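Ballbridge Residence Hall
Pantry Shelf and Snack Table: Frequently Asked Questions

What is the snack table?
The snack table is a shared surface in the ground floor lounge where residents may leave and take packaged food and drinks. It is open to all residents of Ballbridge and the Llanos annex. No sign-up is required.

What may be left on the table?
Residents may leave sealed, single-serving items that do not need refrigeration. Wrapped snack bars, canned drinks, crackers and dried fruit are all suitable. Items must be in their original packaging, and the date must not have passed.

What is not accepted?
Opened packages, homemade food, alcohol, glass bottles and anything that must be kept cold are not accepted. Such items will be discarded without notice.

How much may I take?
Each resident may take up to two items per day. Residents who need more regular help with food should write to the Residence Office, which can arrange a private pantry box. Requests are confidential.

How should items be arranged?
Snack bars and other small packages belong on the left side of the table, and drinks on the right. Cans should be stood upright when they are put out.

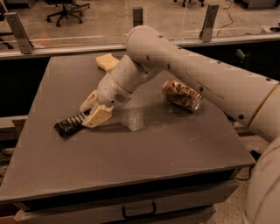 Items should be kept away from the front edge, and nothing may be stacked more than two high. Bags and coats should not be placed on the table at any time.

May I leave a dented can?
A can with a shallow dent in its side is acceptable. A can that is swollen, leaking or dented along the rim or seam must be thrown away.

What should I do if something spills?
Wipe the surface at once with the cloths kept under the lounge sink. Sticky spills should be reported to the Residence Office at extension 53.

When is the table cleared?
The table is checked daily at 10 a.m. Items past their date are removed at that time. During July the table is closed, and any remaining items are moved to the pantry shelf in Room 92.

Where do empty cans and wrappers go?
Empty cans go in the blue bin by the lounge door. Wrappers go in the general waste.

Whom should I contact with other questions?
Please contact Rigoberto Cuervo, Residence Office, Room 55.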